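Community > Automation and Robotics > Home and Shared Workshop Builds

Two arms on one rail: gripper of the left arm fouls the bin liner and the cable pulls at the wrist

Posted by Henuto_bench

Good afternoon. I am requesting guidance on a two-arm sorting cell that is being assembled in a shared workshop. Our build is called Bivau. Its intended duty is modest: the arms are to take food containers and cans from a work surface, empty the residue of the containers into a bin where required, and place the cans on a shelf or at one side. The build has reached the stage at which individual motions can be taught and replayed. It has not reached the stage at which it may be left to run without a person at the stop button.

Both arms are mounted to one aluminum rail at the front of a small booth. The work surface has a marble pattern, and the walls are papered in pink damask. Each arm has a parallel gripper and a small camera near the gripper. The bin stands toward the back of the surface and is served by the left arm. The right arm handles the containers and the cans on its own side.

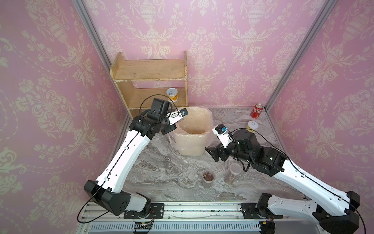 Bivau cell, both arms raised, left gripper near the rim of the bin.

Three difficulties have been recorded, and they are given in order of urgency.

First, the liner. The bag drapes over the rim and down the outside of the bin. When the left gripper approaches the rim from the front, a finger catches the loose plastic in a fair number of attempts. On the return motion the bag is drawn out of the bin, and on two occasions the bin was pulled over. In our July log, 9 of 112 recorded attempts ended with the bag caught. We regard that figure as too high for a cell that handles food waste.

Second, the cable. The cable of the left arm follows the upper segment in clips and then makes a free loop above the wrist. At the far end of the wrist rotation the loop becomes tight. No connector has failed so far, but we have seen the wrist hesitate at that point, and the controller has reported a load warning there.

Third, the shared space. Both arms reach the middle of the surface. At present we avoid contact by running one arm at a time, with the other arm parked. A complete cycle takes 72 seconds in this manner. We would like to shorten it without placing either arm at risk.

The following has already been tried:

- A slower approach to the bin. It reduced the force of the snag but did not reduce the number of snags.
- A heavier bag. It held its shape better and was caught less often, but members of the workshop objected to the cost.
- Tape on the outside of the bin. It released within a day or so.
- A shorter cable loop. The load warning appeared earlier in the rotation, and the change was reversed.

The motion scripts run on Troleo, which is the controller package the workshop already uses for its router table. It supports fixed waypoints, a speed limit for each segment, and simple input conditions. It does not plan around obstacles. We would prefer an answer that does not require a change of controller.

Any advice on the order in which these matters should be addressed would be appreciated. Please state whether a suggestion has been tested on an actual build or is offered from general principle.

Posted by Edet Workshop Desk

Thank you for the orderly account. The recommendations that follow come from a two-arm cell that our shared workshop has operated for some time, except where otherwise stated. Our arms are of a similar reach, and our work surface is slightly deeper than yours appears to be.

Matter one: the bin. It is advised that the approach path be changed before any further work is done on the bag. A gripper that arrives from the front at rim height will meet loose plastic sooner or later, whatever the speed. Raise the wrist well clear of the rim, move horizontally until the gripper is above the center of the opening, and only then descend. The descent should end above the rim. The container can be tipped from there, and no part of the gripper has any need to enter the bin. On leaving, reverse the same path exactly. Do not permit Troleo to blend the corner between the vertical and horizontal segments. Blending is switched on by default in many motion packages and will cut the corner directly across the rim, so the setting should be checked first.

The bag should also be retained mechanically. We use a stiff plastic hoop that presses over the rim and traps the bag beneath it. The surplus plastic is then folded upward under a wide elastic band. Tape was abandoned here for the same reason you give. The bin itself should be located by a shallow tray or by two stops fixed to the surface, so that a snag, should one occur, does not move it. A bin that has shifted by the width of a finger will defeat every waypoint taught before it moved.

Matter two: the cable. Shortening the loop was the wrong direction, and you were right to reverse it. The length of the loop must be set at the worst position of the wrist and not at the parked position. The procedure used at our workshop is as follows.

Remove power from the arm and support the upper segment by hand.
Open the last two clips before the wrist.
Turn the wrist slowly to one end of its working range, then to the other, and note where the cable draws tight.
Add slack until the cable remains loose at both ends, and then close the clips.
Restore power and repeat the full rotation at the lowest speed – with one hand on the stop button – before any script is run.

If the added slack produces a loop large enough to catch on the other arm, reduce the working range of the wrist in software. Most tipping motions do not require the full rotation. A jaw that is turned half a revolution will, in a parallel gripper, commonly present the same grip as before, and the waypoint can be taught again from the more relaxed side.

Matter three: the shared space. Full parking is safe but wasteful. Divide the surface into a left zone, a right zone, and a middle zone. Each arm may move in its own zone at any time. An arm must obtain permission before it enters the middle zone and must release that permission only after it has withdrawn completely. In Troleo this can be done with one input condition for each arm, wired or virtual. Please ensure that both conditions default to "not permitted" when the controller starts. Ours did not, and a gripper finger had to be replaced on the first morning.

The zones must be drawn for the elbow and the cable as well as for the gripper. With two arms mounted low on a single rail and leaning toward one another, the wrists and cable loops may meet while the grippers are still well apart. I would leave the middle zone generous at first and reduce it only after a long period without a warning.

As to order, I recommend the cable first, the bin second, and the shared space last. Each time a clip is moved or a waypoint is taught again, the zone limits have to be verified, and there is little purpose in doing that work twice.

Posted by rail_and_bracket

Just get a bin with a lid that takes a smaller bag. Or put the bin lower than the work surface so the rim is out of the way. General principle, not tested. Also I would look at the wallpaper if the cameras are used for finding objects, as a busy pattern can confuse simple detection. Plain board behind the work area is cheap.

Posted by Henuto_bench

The replies are acknowledged with thanks. The following is reported for the benefit of later readers.

Corner blending was indeed enabled in our Troleo profile. It has been switched off for all segments near the bin. The cable was set again by the procedure described, and the load warning has not returned during the tests made so far. The hoop is on order. A temporary band is in use in the meantime and is adequate, although it must be checked whenever the bag is changed.

With regard to lowering the bin, the surface would have to be cut, and the workshop does not wish to do so at present. With regard to the wallpaper, positions are taught by hand and the cameras are used for recording only. The suggestion will be kept on file should detection be added later.

The zone conditions have not yet been written. A question remains on that subject: when the stop button is pressed while one arm is inside the middle zone, should its permission be held or cleared?

Posted by Edet Workshop Desk

It should be held. The arm is still physically present in the zone, and clearing the permission would allow the other arm to enter as soon as power is restored. Require a person to move the stopped arm out by hand or at jog speed, and then to clear the permission with a separate button. The stop button and the clear button should not be placed side by side.

Related topics
Cable clips for moving arms: fixed or sliding
Troleo profiles: where the blending setting is stored
Setting zone limits for two arms on one rail
Locating trays for bins, boxes and jars
Parallel gripper drops open containers when tipping
Stop button placement in a shared workshop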